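Residents' Forum: Cimarmont Estate
Topic: Proposed change to the service charge for the ground floor store

cimarmont_office
Residents are advised that the management office has received a proposal to alter the terms on which the ground floor store occupies its unit. At present the store pays 400 a month. Hakala, the managing agent, recommends 405 from February, with the cleaning of the rear passage moved to the general service charge. Comments are invited in this thread until noon on the last day of the month.

block_c_leaseholder
I wish to record an objection. An increase of five a month does not begin to meet the cost of the passage, which was 1000 last year according to the accounts. The proposal would transfer that sum to residents, many of whom do not use the store.

feneck_29
With respect to the previous contributor, the passage also serves the bicycle racks and the bin enclosure. It is reasonable that residents should bear part of the cost. I would support the proposal if the figure were reviewed every year.

block_c_leaseholder
The bin enclosure has its own entrance from the car park. I refer feneck_29 to the plan attached to the lease.

ramenico_resident
The plan is out of date. The car park entrance was closed when the Ramenico boundary wall was rebuilt, and the passage has been the only route since then. I hold no strong view on the rent, but the discussion should proceed on correct facts.

cimarmont_office
The office confirms that the car park entrance is closed. An amended plan will be issued.

upper_terrace
I should like to speak for the store itself. It opens at seven in the morning, and older residents on the upper terrace depend upon it for milk, bread and cold drinks — the nearest supermarket requires two buses.

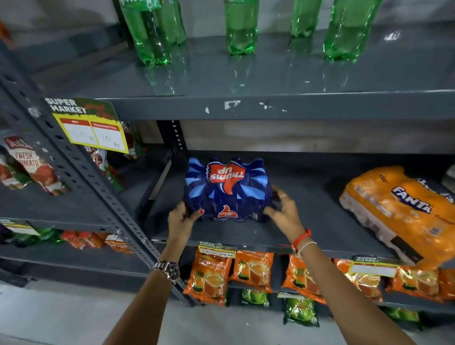 A vacant unit would pay nothing at all, and the passage would still have to be cleaned. I ask Hakala to state whether any other tenant has expressed interest.

block_c_leaseholder
That is a fair question, and I would welcome the answer. My objection stands as to the cleaning. A half share would be acceptable to me.

feneck_29
I could agree to a half share.

cimarmont_office
The suggestion of a half share has been passed to Hakala, together with the question about other tenants. The reply will be posted in this thread.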